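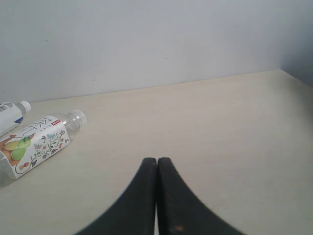 February, bottle duty

Up before the heating. By 7 I was in the Julden room with a coffee I was not allowed to bring in, putting two bottles on their sides for a machine to learn about.

The project is called Trollon. I was told the name means something, and then the person telling me got a phone call. What it needs is 494 good examples of an arm dealing with bottles that are lying down. Standing bottles were last month. I miss standing bottles. They stay where you put them.

My part goes like this. I lay the bottles down, I go back to my chair, I take hold of the controls and drive the arm in, and the computer writes down everything my hands do, including the dithering. Then I press keep or toss. Then I get up and lay the bottles down again, a bit differently, so the thing doesn't decide that all bottles in the world live on the left side of the table. I have started to have opinions about which arrangements are too obvious. This is not a good sign in a person.

The pear tea is my favorite of the two. It has the nicer label, with flowers, and I have now looked at those flowers longer than I have looked at most paintings. The plainer one is clear plastic and gives the software fits, according to the notes from Lemaire, who make the vision part and write very long notes. Clear things confuse it. I can sympathize – I walked into the door at the bank in the fall.
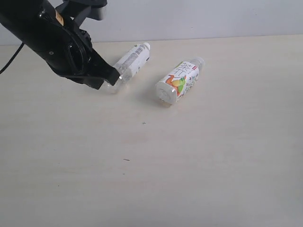 Going in for the clear one, tea bottle waiting its turn.

Kept 49 by lunch, which is a decent morning. Tossed 5. One of those I tossed because I sneezed, and I did not want a sneeze passed down through the generations. The other four were plain bad driving. The instructions from Pumano say to keep "natural hesitation" but drop "operator error," and I would love to meet whoever can tell those apart before a second coffee.

What bothers me a little is how much of me is going into it. I come in slightly from the left every time. I always have, I park the car that way too. Tried coming in straight for a while after lunch and it felt like writing with the wrong hand, so I tossed nothing and kept it all, wobbles included. Let them average it out.

Wrist sore. Back corner of the table still has no examples at all, so that's tomorrow, and I should bring the cushion for the chair. Also need to ask if we are getting a third kind of bottle or if this is it until spring.

Had water with dinner, from the tap.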